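Imprimir | Enviar por e-mail

Ata da reunião de planejamento de equipamentos – Laboratório de Manipulação, Projeto Drurno
21 de novembro de 2023

1. Ata anterior
Aprovada sem alterações.

2. Garras
O grupo comparou as propostas da Rerasitz e da Piltia. A Piltia cobra 324 euros por par de dedos com almofada de borracha e entrega em 8 semanas. A Rerasitz não respondeu ao pedido enviado em agosto. Decidido: encomendar três pares à Piltia, depois de confirmada a compatibilidade com o punho.

3. Licença do simulador
A renovação da licença Hajji custa 2263 euros por ano. Aprovada, com verba de software. O pedido de um segundo posto de trabalho fica para o próximo orçamento – falta saber quantas pessoas vão usá-lo.

4. Montagem do braço
Mantém-se a opção pela montagem no teto, que deixa a mesa livre. O orçamento da estrutura metálica ainda não inclui transporte. Pedir nova versão ao fornecedor.

5. Objetos de teste
Comprar canecas, caixas plásticas vazadas e um cubo de Rubik iguais aos do modelo simulado. Valor a sair da verba de consumíveis. A lista de preços segue por e-mail.

6. Anexo aos pontos 2, 4 e 5

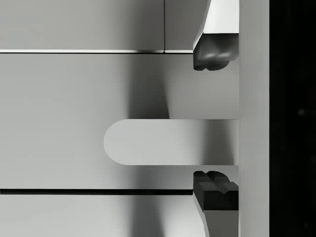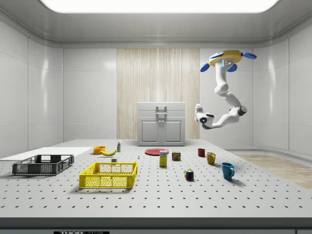

Ambiente simulado: dedos da garra junto à peça de ponta arredondada (primeira imagem) e mesa perfurada com os objetos e o braço suspenso (segunda imagem).

Contato | © Projeto Drurno | Voltar ao topo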